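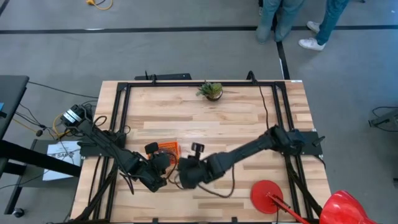 Fig. 1. Two-arm station with an orange mesh object between the grippers. A plant and a red lamp share the table.

Robot Learning, Handout 4: Where the examples come from
Notes by Effie Jardine, November

Read this before the lab. Bring objections.

The usual claim is that more demonstrations make a better policy. Sometimes they do. Ask first what "more" means. The Halix set we use in the exercises has 3000 episodes, which sounds like a lot until you sort them by starting position. Most begin with the object in the same patch of table. You could throw out a great many and I doubt the policy would notice.

Look at Fig. 1 with that in mind. What might a model pick up on besides the orange thing? The plank pattern, the lamp, the plant, and the feet of two people standing beyond the table. If the lamp never moves in your data, you can't say whether the model ignores it or leans on it. A good score on the same table won't tell you.

Operators matter too. Yaneth Ticona compared 60 episodes each from three people, 180 in all, on one handover task. Trained on any single operator, the policy did well on that person's starts and badly on the others'. The mixed set was better, though less than I'd expected, and she only ran it once. Treat it as a hint.

Be wary of success rates given without the number of trials. The Nonduven write-up reports its best run out of 48 and leaves the rest to an appendix.

For the lab
Keep failed episodes and label them.
Write down what you changed between episodes, including the lighting.
Hold back one operator entirely for testing.
Decide what would count as a failure before you train.

Reading: the Dedon notes, section 2. Skip their section on scaling, where the plot has no error bars.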